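About Zastavance

We write the software that sits between a robot and the job it has been given - the seeing, the deciding and the careful putting of one foot in front of the other. Unnur Vestergaard and Inger Ragnarsson started the company in a single rented room, and a good many of our habits (the tape on the floor, the long lunches) go back to those days.

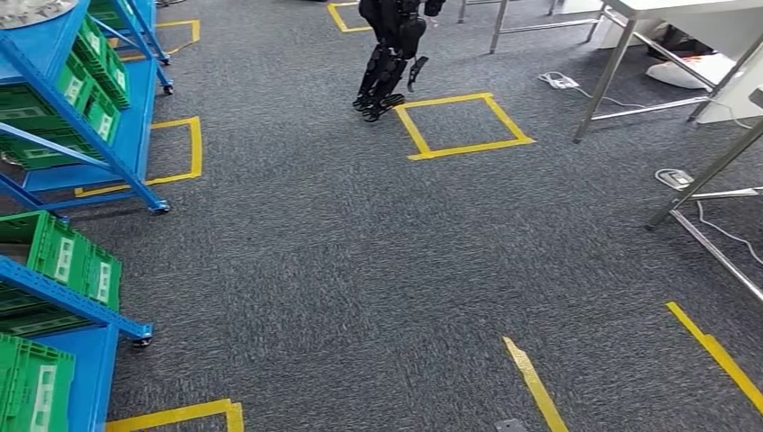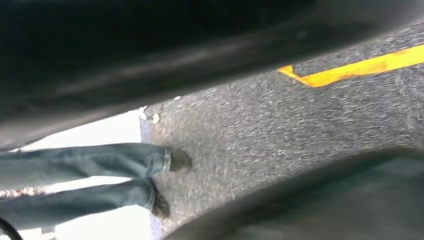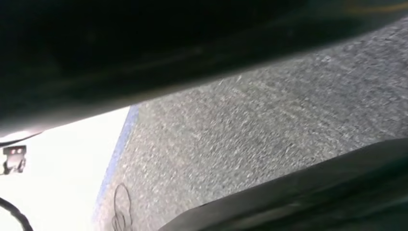

The test floor at Zastavance, from one head-height view and two at the gripper.

Our main product is Plikumton, a planner that takes whatever the cameras offer, blurry bits and all, and works out where the legs and hands ought to go next. Siu-fong Hung leads the perception side and Elfriede Kuhlmann looks after control, and the two of them have been arguing happily over timing for six years now. Around 30 of us work here these days, and everybody, including the people who do the invoices, spends a day each March out on the test floor running trials with the engineers.

We're always glad to hear from folks with a walking machine and a stubborn problem, so do write to Dagný Þórarinsdóttir and tell her all about it!

We use cookies to keep this site running and to see which pages get read. Accept all | Manage settings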